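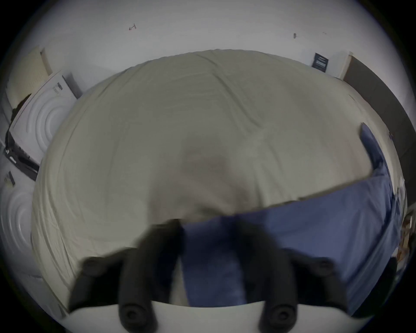 Taking part in the Falton Family Study: volunteers wanted
Posted Thursday, August 23, 2018

The Falton Family Study is looking for adults and their close relatives to help us find out how differences in the sense of smell are passed down through families. Recruitment for this round is open until the end of November.

People vary a great deal in which smells they can pick up. One person finds coriander soapy and another does not. Some people cannot smell freesias at all, however close they stand. Part of this comes down to the genes for smell receptors, and those genes differ more between people than most others in the body. We would like to know which of these differences run in families, and how far age and surroundings change them.

The study began as a small project at the McPhee Centre and now holds samples from 3,844 people. Most of them joined on their own. What we are short of is families, above all those where three generations are willing to take part.

Who can join

You can join if you are 18 or over and at least one parent, child, brother or sister also agrees to take part. Relatives do not have to live at the same address or come on the same day. Half-brothers and half-sisters are welcome. Adopted people can join with birth relatives, adoptive relatives or both.

We are sorry that we cannot include anyone who has had surgery on the nose or sinuses in the past year, or anyone who has lost their sense of smell through a head injury. If you have a cold on the day, ring us and we will move your visit. Smokers can take part but are asked not to smoke for two hours beforehand.

What you will be asked to do

There is one visit, to our rooms on the ground floor of Randano House. You will be asked to read and sign a consent form, then give a saliva sample by spitting into a tube. Please do not eat, drink or chew gum for 30 minutes before you arrive.
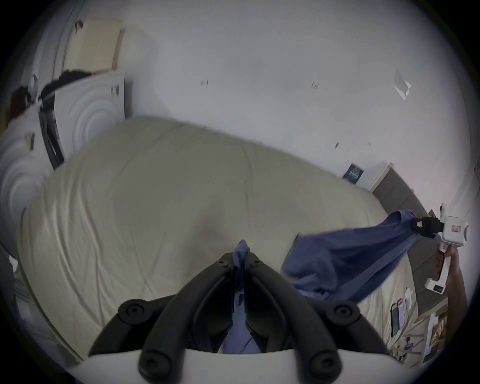
After that you will do the smell test. You will be handed 23 pens, one at a time, each with a scent in the tip, and asked to say whether you can smell anything, how strong it is and whether you like it. There are no right or wrong answers. None of the scents is harmful, though one or two are unpleasant — you can skip any of them.

The last part is a form about your health, the work you have done and your family tree as far back as your grandparents. It helps to ask your relatives about this before you come.

What happens to your sample

DNA is taken from the saliva and read by our laboratory partner, Punilis, under a code number. Your name and address are kept separately by the study office. We look only at genes linked to smell and taste. We do not test for disease, and we do not test whether people are related in the way they have told us. You will not be given your own genetic results, but everyone who takes part can ask for a copy of their smell test scores.

You may leave the study at any time without saying why. If you do, your sample will be destroyed. Results already published cannot be changed.

Payment and travel

Each person receives a £13 shopping voucher. Bus and train fares are paid back on the day if you bring the tickets, and parking behind the building is free for visitors. The rooms have step-free access.

How to apply

Ask for an information pack from the study office, by post or by telephone, and say how many relatives are likely to join you. One pack is sent to each adult. Please allow 7 working days for it to arrive. Visits can be booked on weekdays and on the first Saturday of each month.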